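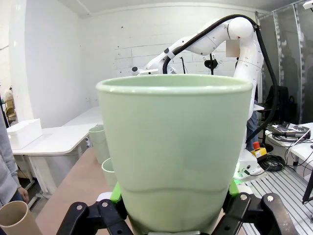 Work and Automation, Unit 2
Handout for session four: sorting and stacking at the bench

Read this before Thursday. Bring your notes on the Purnutska warehouse from last session, as we shall be comparing the two.

1. The job before

Brestum packs gift sets for garden shops at its site in Pramthorpe. Much of the work is nesting: pots and cups arrive mixed, and someone has to put them one inside another in the right order of colour. It was done by hand at long benches by a team of 23. People worked in pairs, one stacking and one boxing, and swapped over at the break. New starters learned it in a morning. Most of them said the hard part was keeping going after lunch.

The job was paid at the lowest grade on the site. It also had the highest turnover, and the most requests for lighter duties because of sore wrists.

2. What the company wanted

The first plan, under the name Chambi, was to hand the nesting to pairs of robot arms and move the whole team elsewhere. The target was 100 sets an hour at each bench. In the trial the arms reached 50. Management kept the trial going, dropped the idea of an unstaffed bench and put one person at each station.

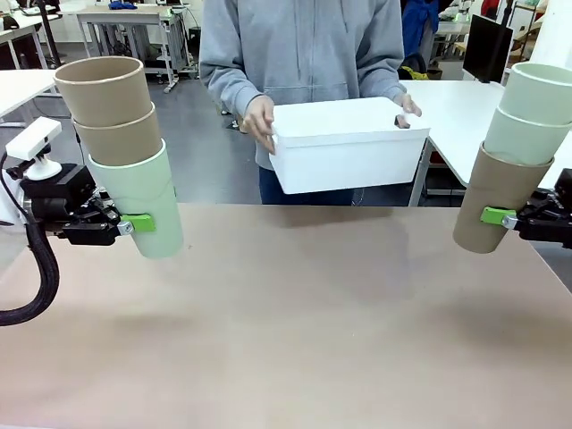 The person at the station brings and clears the boxes, sets out the next batch and decides what to do when a stack goes wrong. On paper this is called "tending". Staff said the word made it sound like less work than it was. A tender has to watch two arms at once, know when to leave them alone and know when to press the stop. They also deal with the odd items — cracked rims, wrong sizes, two cups stuck together — which used to be shared out along the bench without anyone thinking about it.

3. What changed for the people

Pace. At the old bench the pair set the speed between them. At the new one the arms set it, and the tender fits in around them. Some staff liked the steady rhythm. Others found the waiting more tiring than the stacking.

Company. Pairs were split up. Talk at the bench was never written into anyone's job description, so its loss did not appear in the plan either.
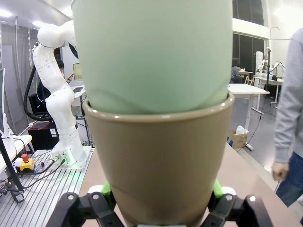
Skill. Tenders were taught to restart the arms and to adjust the grip for a new size of cup. They were not taught to change the order of stacking, and had to wait for a technician. This was the most common complaint in the staff survey.

Pay. The grade stayed the same for the first year. The union argued that responsibility for the stop button should count towards it. The grade was reviewed in December and tenders moved up one step.

4. For the seminar

Write a page on one of these and be ready to read from it.

Who should be allowed to change what the arms do, and what training would they need?
Was the drop from the target to the trial result a failure of the machine or of the plan?
How would you find out what a job contains before part of it is automated?

The survey summary is in the unit folder. The wage tables are in a separate file; you only need the first sheet.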